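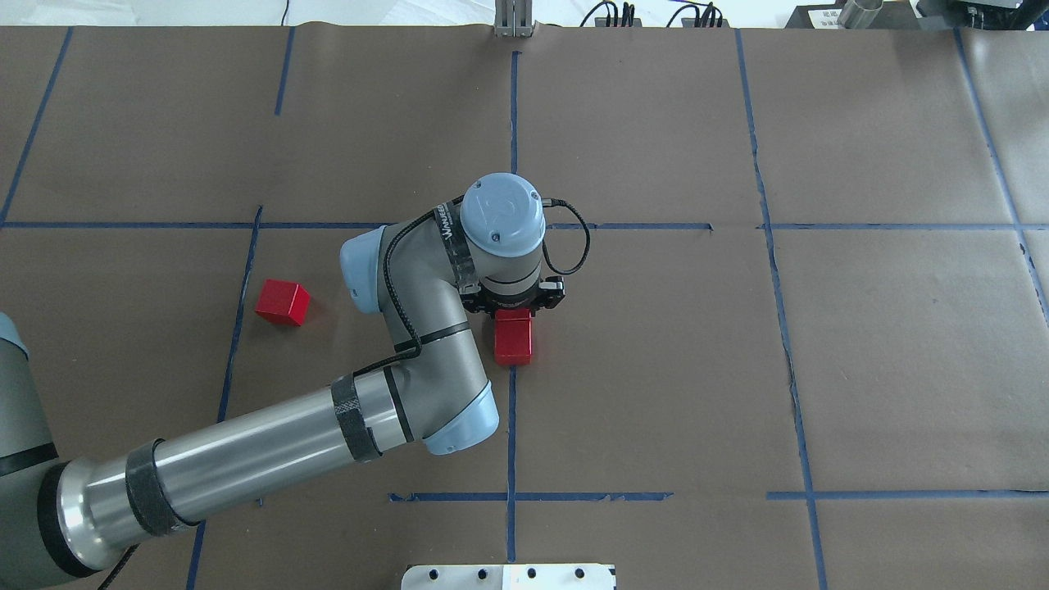 Imprimer | Envoyer par e-mail
Temps de lecture : 2 minutes
Mars, par Bjarnason

4. Préparer l'ampli de basse Fluvero pour la scène

Cette section concerne le branchement de la tête Fluvero avec une enceinte Tirkness, pour une répétition ou pour un petit concert. Si vous utilisez une autre enceinte, lisez d'abord la section 3 sur les impédances.

4.1 Branchement

1. Mettez l'interrupteur de la tête sur OFF et tournez le bouton MASTER complètement à gauche.
2. Reliez la sortie SPEAKER à l'enceinte avec le câble haut-parleur fourni.
3. Branchez la basse dans l'entrée INPUT. Pour une basse active, enfoncez le bouton PAD.
4. Branchez le câble secteur dans une prise avec terre, puis mettez l'interrupteur sur ON.
5. Attendez que le voyant devienne vert. Il faut compter 16 secondes.

ATTENTION : n'utilisez jamais un câble d'instrument entre la tête et l'enceinte. Il ressemble beaucoup au câble haut-parleur, mais il peut chauffer et endommager la sortie.

4.2 Réglage du niveau

1. Placez les boutons BASS, MID et TREBLE au centre.
2. Jouez la corde la plus grave, aussi fort que pendant le concert.
3. Montez le GAIN jusqu'à ce que le voyant CLIP s'allume, puis revenez un peu en arrière.
4. Montez doucement le MASTER avec le batteur qui joue. Seul dans la salle, on choisit presque toujours un volume trop faible.

Remarque : la commande MID agit autour d'une fréquence fixe. Si le son de la basse se perd derrière les guitares, essayez de monter MID avant de toucher à BASS.

4.3 Envoi vers la sonorisation

1. Demandez au technicien de couper la voie de la console.
2. Reliez la sortie DI à la console avec un câble XLR. Une longueur de 20 mètres ne pose pas de problème.
3. Choisissez PRE (son direct de la basse) ou POST (son avec vos corrections).
4. Si vous entendez un ronflement, enfoncez le bouton LIFT.

Remarque : en position POST, chaque changement de correction s'entend aussi dans la salle. Prévenez le technicien.

4.4 Pédalier Wodano (en option)

Le pédalier se branche sur la prise FOOTSWITCH, appareil éteint. La pédale de gauche coupe le son pour l'accordage, celle de droite active la saturation. Si les deux voyants du pédalier clignotent ensemble, le câble est mal enfoncé. Pour la liste complète des messages, voyez page 82.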